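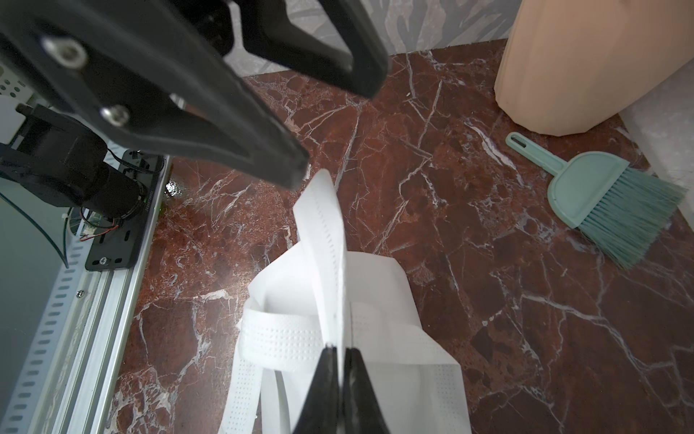
Greifervergleich Vliesbeutel, Freitag, 27. Dezember 2019

Aufbau: zwei Arme, Beutel liegt locker zerknüllt auf dem Marmorboden. Der Arm mit der Handgelenkkamera (Finger Garnance, schwarz, spitz zulaufend) hält eine senkrechte Falte, der andere (Khokhar, offener Rahmen, matt) arbeitet am langen weißen Riemen. Steuerung beider Arme über Troltgate, Stand März, unverändert.

Garnance: Spitzen schließen sauber auf einer Lage Vlies. Bei doppelter Lage am Saum verdrehen sie sich leicht gegeneinander. Kraftgrenze deshalb auf 599 gesetzt (Rohwert Regler, keine Newton). Darunter rutscht der Stoff, darüber bleiben Abdrücke in der Prägung.

Khokhar: Anfahrt von schräg oben ist unproblematisch. Der Rahmen verdeckt aber in der Kamera des anderen Arms einen großen Teil oben links, die Konturerkennung verliert dort den Riemen. Kamera 2 Grad nachgestellt, bringt wenig. Anderen Anfahrwinkel probieren.

Boden: Die hellen Adern im rotbraunen Marmor werden als Stoffkanten erkannt, dazu der Glanzfleck rechts. Belichtung auf 100 fest, Automatik aus. Fehlkanten werden seltener, im dicht geäderten Bereich bleiben sie. Maske für Kehrschaufel und Mülleimer ist noch nicht drin.

Protokoll: nahezu 2.228 Zeilen, liegt unter Getwood/Beutel. Zeitstempel der beiden Arme laufen auseinander, vor der Auswertung abgleichen.

Offen:
- Eyvindur Hjaltadóttir fragen, ob die Getwood-Finger mit Gummiauflage noch da sind
- Schrauben am Khokhar nachziehen, Drehmoment notieren
- Henkel statt Riemen als Greifpunkt testen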